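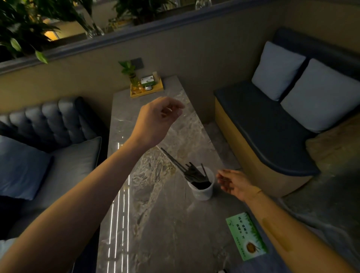 Tadeo Jara

Planda arm build, pre-power check, April 28, 2018

E-stop in reach of left hand: OK. Moved it off the shelf, finally.
Base clamps: OK, retorqued all 16. One was finger tight, my fault
Wrist cable: FAIL. Rubs at full twist, needs a longer loop
Supply fuse: OK
Shoulder limit switch: OK but sticky, watch it
Grip test object: cup of chopsticks, plastic cup so keep force low. Right hand goes in from the side, palm down, left stays high
Table clear in reach zone: NO. Card still lying by the right arm, move it befor any run
Joint 3 screws: 19 in, threadlock not done

No power til cable is fixed. Recheck tonite.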